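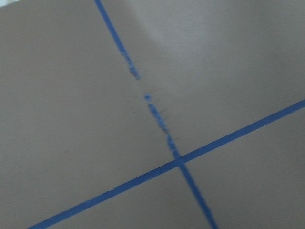
Cuiping Lü, reading the draft of this section, wrote that she would not trust any tape cross that the software claims to have found by itself, and asked for the manual check to come first. It now does.

4.2 Registering the table from a tape cross

1. Open the Sulell console and choose Table, then Register.

2. Look at both strips in the live view. Replace any strip with a tear or a gap in it. The line finder is said to bridge gaps. We have seen it bridge them to the wrong place.

3. Set the exposure to 2,000 microseconds. Auto exposure is offered and is best left off.

4. Hold the wrist still, then press Capture. Blurred edges still get a fit, and the console will not complain.

5. Read the score. Anything under 85 should be thrown away and captured again.

6. Repeat from 4 different wrist poses and press Solve.

Note: The score tells you how straight the lines are. It says nothing about whether they are your lines. Check the overlay by eye.

Caution: Do not run the Butley planner on an old registration. It loads the last saved file without asking. If the log shows code 573, the file and the camera do not match, whatever the green tick says.

7. Save under a new name. Undo does not cover this step.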